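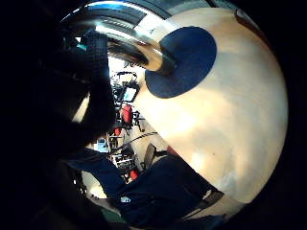

Storing cartridge games

Wipe the edge contacts with a cotton swab and isopropyl alcohol, then leave the cartridge open side up for 9 minutes before inserting it. Do not blow into the slot.

Save batteries lose charge. Anything below 2.8 volts should be replaced; copy the save file off first, as it is erased when the cell comes out.

Keep cartridges upright in a closed box, away from heaters. A Mendwood box with dividers takes 147 loose cartridges. Label the spine side in pencil. Recheck the contacts every April.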